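Daka Kitchen Appliance Set for Simulated Demonstration Recording

Daka is a set of simulated kitchen tasks for teams that record demonstrations and train manipulation policies on them. It runs inside the Anano recorder and needs no hardware beyond a workstation and a supported input device.

Microwave task

The operator drives the arm by teleoperation, and each attempt is saved as one episode. The door has a slim vertical bar handle; the control panel beside it carries two round dials, one above the other. Door and dials are separate joints, logged at every step – a policy can be trained on one of them alone.

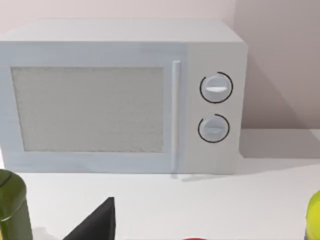 What is supplied

Scene files, joint limits and a reset script
2,000 recorded episodes, 200 of them held out for evaluation
157 wall and countertop material variants
Episode viewer with trim and relabel functions

Recording notes

Object placement on the counter is drawn again at each reset. Failed attempts are kept and flagged – filter them at export if the training code expects successes only. Camera poses are stored per episode and can be re-rendered later at a different resolution.

Licensing

Per seat, with updates for the current major version. Site licenses are handled by Letay Wubshet at Nultholm.

Page revised 16/02/2018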